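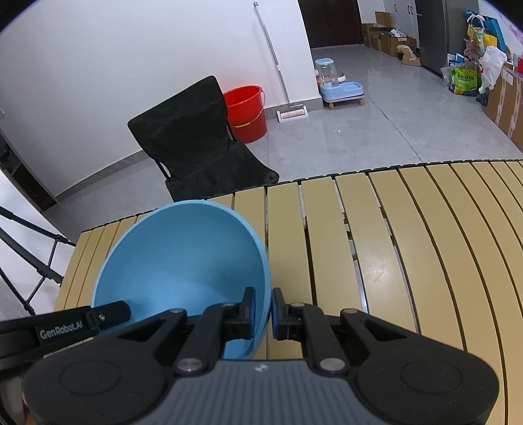

I've been collecting hand-held gripper demonstrations for the Skomon project for a few weeks now and I am completely hooked, but I'm stuck on how to divide up the big-object part of the work. My tasks are all two-handed: pick up a tub, tilt it, turn it over, set it inside another one. With small things I had a nice rhythm going, and then I got to the wash basins. The grip I keep coming back to has one fingertip inside the bowl and one just outside the rim, with the other gripper over at the left side of the rim, and from the wrist camera's point of view the basin fills up half of everything. I have 243 episodes so far, all with that grip, and I'm supposed to get to 1,000.

So, three things I'd love some opinions on:

- Should I keep the grip the same for the whole set so the policy gets a clean signal, or mix it up (both tips low on the wall, hands closer together, hands swapped)?
- Do I need to clear the room? I record at home on a slatted folding table, and there's a chair, a red bucket and a paint roller in its tray behind it. Further back it's the fridge and a pile of shopping. I *like* that it looks like a home, but maybe I'm making it harder than it has to be.
- What do you do with the ones where the rim slips partway and you catch it again? I've been throwing those out, and it hurts every time.

Training is an ordinary imitation setup, images plus gripper width plus pose, one policy for both arms. The arms it'll run on are over at the Bramenell workshop, and I only get time on them once a month, so I can't just try everything and see.

Any advice welcome, including "start over" (please don't say start over).

— **Jordan Haslam**

---

**Helmi Vuorinen**

Don't start over! 243 good episodes with one grip is a lovely base, and you'd be surprised how much it gives you when you start adding variety on top of it. I did a very similar set last November with mixing bowls and buckets and had the best time, so forgive me if I go on a bit.

Grip first. Mix it, but mix it in blocks. What hurt us was switching at random in the middle of a session, because the person holding the grippers would hesitate at the moment of contact, and the policy learned the hesitation beautifully. It would come up to the rim, hover, back off, come up again. We called it the polite robot. Now I decide on one grip, record 50 with it, take a break, and then go to the next. Inside-and-outside on the rim would stay my main one for anything with a proper lip. I'd add one where you're further around the curve and one where the two hands start closer together. Swapping the roles of left and right is worth a block too if your arms at Bramenell are going to see the basin from both sides.

The thing I'd vary far more than the grip is where the basin starts. Slide it. Rotate it. Put it down half tilted against something. Start with it near the far edge of the table so you have to reach. If every episode begins with the rim in the same spot, the policy can get away with hardly looking at all, and then somebody on the robot side sets the basin down a hand's width to the left and the fingers close on air. (Been there. It closes on air with such confidence.)

Second, the room. Keep your clutter! I'd be much more worried about a bare white corner than about a bucket and a chair. But move it between blocks. Push the chair over, fold it away for one block, put the bucket on the other side, turn the table so the fridge isn't always in the same direction. Background that never moves is a landmark, and these models love a landmark. If the basin always goes down in line with the edge of that chair, well, you can guess.

One thing I would watch is light. Your picture has a bright patch on the slats to the right, and a smooth light-blue basin has very little on it for a tracker to hold on to. If your pose estimate comes from the wrist camera, a big plain surface filling the view plus a glare spot is a rough combination. We had whole stretches where the trajectory jumped and I didn't notice until playback. Having the wall and the floor lines in view around the basin helps a lot, so when you tilt it toward you, try not to bring it so close that the background disappears completely. I check the tracking after the first five episodes of every block. It takes two minutes and has saved me entire afternoons.

Third, slips. Keep the ones where you recover! Oh, it pains me to think of you deleting them. A slip followed by a clean regrasp is a gift, since that's the one thing you can't easily fake later. What I throw out is anything where I fumbled more than once, or put a bare hand in to help, or stopped to talk. I tag the recoveries in the file name so I can train with and without them. In our bowls set I kept 300 ordinary ones and as many recoveries as I happened to get, and the version with recoveries was the one everybody wanted to play with.

Do post how it goes, I'd love to see basins get their moment.

---

**Brendon**

mostly agree with Helmi. only thing I'd add is squeeze. thin plastic rims flex and if you clamp hard with the hand-held ones you get used to it flexing, then the arm does the same width and the basin warps or pops out sideways. close till it holds, stop there. look at your gripper width plots, they should be flat while you're carrying.

also get more basins. different colors, one with a thicker lip, one square. one basin 1,000 times is a basin detector

---

**Jordan Haslam**

This is so helpful, thank you both! I went and looked at the width plots and Brendon, you got me. On the right hand I'm squeezing harder and harder through the tilt on nearly every one. The left is flat. I'm going to keep those episodes in for now but tag them, and try the lighter grip in the next block and compare.

Helmi, I love the block idea, and "closes on air with such confidence" is now written on the whiteboard. My deleted slips are still sitting in the trash folder, so I'm pulling those back out tonight. The square basin might have to wait until I find one, but I've borrowed two round ones with a much fatter rim, and my neighbor has a baby bath she's willing to part with for a week.

One follow-up if anybody's still reading: when I tag the recoveries, do you mark only the whole episode, or the moment of the slip as well?

---

**Helmi Vuorinen**

Both, if you can stand it. Whole-episode tag in the name, and a rough time for the slip in a notes column. I only ever used the episode tag for training, but the times made it so much quicker to find good clips when people asked what a regrasp looks like. And yes to the baby bath! Long shapes behave differently when two hands lift them, one end always wants to go first. Give it a block of its own and put the hands at the two short ends to begin with.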